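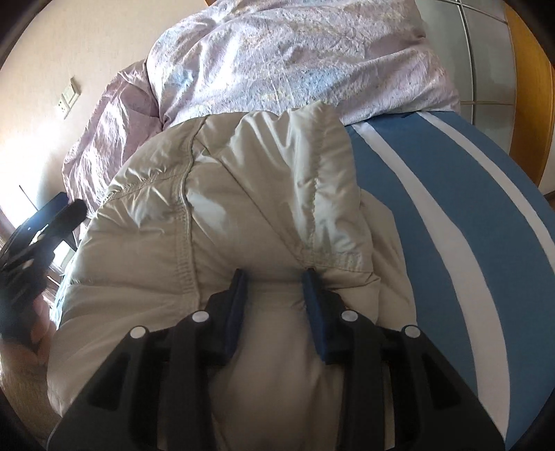 Section 6: Loading Your First Walking Tour

Now for the fun part! Once Tarkik is on your phone, you can carry a whole city's worth of walks with you and never touch your roaming data.

1. Open Tarkik and tap Tours, then Browse by City.

2. Choose your city. If you're new to this, try the old harbor walk in Grarus. It has 9 stops, and the bakery stories at the fish market end are wonderful.

3. Tap Download and stay on Wi-Fi until the bar turns green. A full tour with audio takes up almost 300 MB.

4. Pick a narrator. The Grarus walk has two, Bogdan Sadowski and Akash Garg, and they tell very different stories at the same stops (do it twice if you can!).

5. Switch your phone to airplane mode and play Stop 1. If you hear the bells, you're ready to go.

Note: Ferry times to Prider are not stored with the tour. Look them up at the dock. The Friday evening boat fills early from April on.

Caution: Keep one ear free at street crossings. Audio does not pause by itself when you step off the route.

Changing the start point

Press and hold any stop on the map, then tap Start From Here. The walk runs as a loop, so you'll still pass the Popescu fountain whichever way you go around. To put everything back, tap Reset Route.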